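# Six weeks with Zondness, a container dashboard for people who are sick of the terminal

2022-09-20

I've been running the same clunky pile of shell scripts to manage my dev containers since I started at Trenham, and in August I finally cracked it and bought a licence for Zondness. I paid for it myself, before anyone asks.

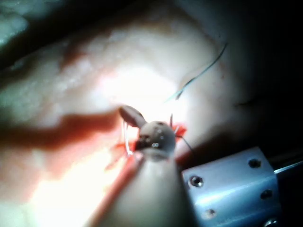 The scripts weren't terrible, mind you. They started the database, started the API, started the queue and mostly did it in the right order. But there were 852 lines of them by the end, half written by me and half by Volkan Demirtaş before he moved to Bristora, and neither of us could tell you what the bit with the two nested loops was for. So I wanted something with buttons. I'm not ashamed!

## Getting it going

Install on my Linux laptop was painless. On the Mac it asked for my password three times and then sat there with a grey window until I quit and opened it again (after that it's been fine). It picks up your existing compose files without any fuss, and I had our main project showing up before my coffee was cool enough to drink.

The first thing I'd tell anyone to do is turn off the auto-update for base images. It's under Preferences, then Workspace, then a little arrow that I missed for a fortnight. Left on, it'll happily pull a newer Postgres behind your back, and Nermin Bozkurt on our team lost a morning to exactly that.

## The good stuff

The log viewer is gorgeous. I know that's a strange thing to say about a log viewer, but you can pin two services side by side and scroll them together by timestamp, and I've caught more silly race conditions this way than I did in the whole of last year. Colours are sensible too, and you can change them if you're fussy.

Profiles are the other winner. I've got one for front-end work that only spins up what I need, and one for the full circus. Switching is a single click and my fan has stopped sounding like a hair dryer.

Shared environments work better than I expected. Young-sook Ban sent me hers as a little bundle file, I dragged it in, and it ran. The secrets don't travel with it, which is how it should be, and you get a tidy form asking you to fill in your own.

## The not-so-good

Search. Oh dear. Once you've got more than a handful of projects the search box slows right down, and it only matches the start of a name. Our services all start with the word "trenham", so you can imagine how useful that is.

The volume browser also stops listing at 200 files. No warning, no "load more", it just stops. I was convinced I'd deleted something important until I went in with plain old `ls` and found 737 of them sitting there quite happily. I've reported it and got a polite reply saying it's on the list for November.

And there's no way to export a profile back to a normal compose file. If you ever want to leave, you'll be retyping it. That bugs me more than the rest put together, tbh, and it's why I've kept the old scripts in a branch.

## What about Aydoğan?

A few of you will ask, so: yes, I tried the Aydoğan desktop client as well, on Defne Altıntaş's recommendation. It's free and quicker to open, and its search is miles better. I couldn't get on with the logs, though, which all land in one long stream, and it has no profiles at all. If you work on one small app at a time I'd go for that and save your money.

## Would I buy it again?

I would, for the logs and profiles. I'm renewing for a year and I've put in a request for 2 more seats at work, which Nesrin Değirmenci has to sign off. If the export button turns up I'll update the score.

**Score:** 7.5 out of 10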